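When the first arm went in at Escobedo, Genji Yoshida was told his job would be to keep it fed. He had spent 19 years packing pump parts by hand. Two years on, he runs the cell and trains the people who work beside it.

Escobedo has made valves and small fittings in Gramden since 1955. The plant employs 351 people, and 47 of them work in packing, where six arms now do the sorting that used to fill most of a shift.

"The first month was bad," Yoshida said, sitting in the break room a little after 2 p.m., when the shifts change over. "It would stop and we'd all stand there looking at it. We had orders going out late and people were saying, well, give me the box and I'll do it myself."

What got the cell working, he said, was mostly small stuff. The trays were swapped for shallower ones. The supplier, Kastar, came back twice to change how the arms reached into the corners. And the packers began marking their own tables with tape.

"You need to know where its side is and where your side is," he said. "Kastar had it all in the software, but I can't see the software. I can see tape. If the tape gets chewed up, whoever's there pulls it and puts down new."

No one in packing was laid off, though four people who retired were not replaced. Yoshida brought that up himself.

"I'm not going to tell you it's the same number of jobs," he said. "It isn't. The people who are here kept theirs, and my wrists don't hurt when I go home. Both of those are true."

The work has changed in ways he did not expect. Packers used to stand across from each other and talk through the shift. Now each one covers a cell alone -- clearing jams, checking labels, pulling parts the arm has set aside. Some like the quiet. Yoshida said he missed the company at first, and he asked for the breaks to be lined up again so people could eat together. That took until July.

Pay was the other sore point. For the first year, people running a cell earned the same as people packing by hand. There is now a separate grade for it, after a six-week course that Yoshida helped write.

"They had a binder from the supplier," he said. "It was all right, but it was written for an engineer. We cut it down to what you do when it stops, and who you call."

Escobedo plans to add arms at its Amport warehouse next. Yoshida has been asked to go over for the first weeks. He has said yes, on the condition that the packers there get a say in how the tables are laid out before anything is bolted down.
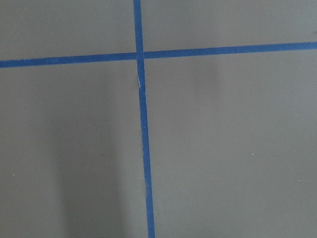

Blue tape crossing on a gray work surface.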